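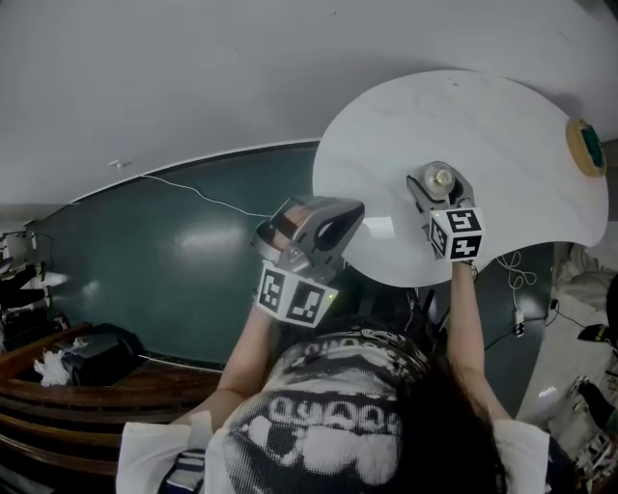 What does a survey with a large sample tell you that a small one doesn't?

It tells you the same thing with less random wobble. If the small one was asking the wrong people, the large one is asking more of the wrong people.

Week 2 notes: Sample size and why it impresses you too much

Start with the Brovura sleep study in your packet. The press sheet says 3150 respondents in large type. What it leaves for the last page is that all of them had already bought a Brovura pillow and answered a link in the shipping email. 90 percent said they slept better. I would like to know what the people who returned the pillow said. The company didn't ask them.

Compare the Casolard commuter survey. It reached 1008 adults, picked at random from an address list, with callbacks in the evening for those who missed the first call. I have complaints about this one as well (question 2 is really two questions, and you should be able to say why), but I'd take its numbers over Brovura's any time.

Terms you need:
Sampling frame: the list you draw from. Ask who is missing from it.
Nonresponse: people on the list who didn't answer. A report that skips the response rate usually has a bad one.
Margin of error: covers chance only. It says nothing about a bad frame or a loaded question, though it gets quoted as if it did.

Weighting comes up in the reading by Dorota Chmielewska. She is more hopeful about it than I am. Weighting can fix having too few young renters if the ones you did reach resemble the ones you missed. She assumes they do. Read her section on the Prudus panel and mark every place where that assumption gets made without a check.

For discussion: the Kozłowski store poll was taken at the checkout at 5 p.m. Who shops then? Who would never be in that line? Bring a written answer, half a page, and don't write "the sample should be bigger."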